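The Care of White Tables

Furniture at the Nundora study centre in Karudcombe is cleaned to a written standard, revised each July. Revathi Pai, who oversees its 14 rooms, regards pale tabletops as the most demanding item - every stroke of a pen shows.

Staff are asked to begin with a folded cloth and to work from the far edge inwards. Ink is treated first and loose specks are lifted afterwards. 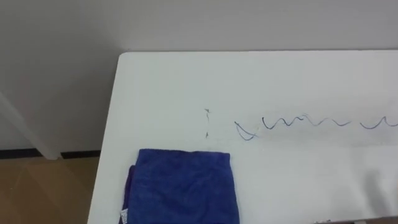
Marks on a white tabletop at Nundora. 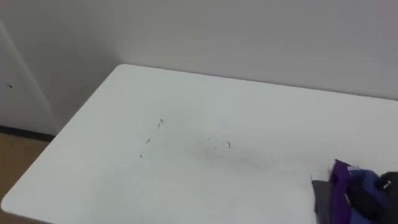
Cloths are washed separately after use. The centre keeps 900 in circulation and replaces any that have become thin or rough. A revised edition of the standard will be issued on 3rd January.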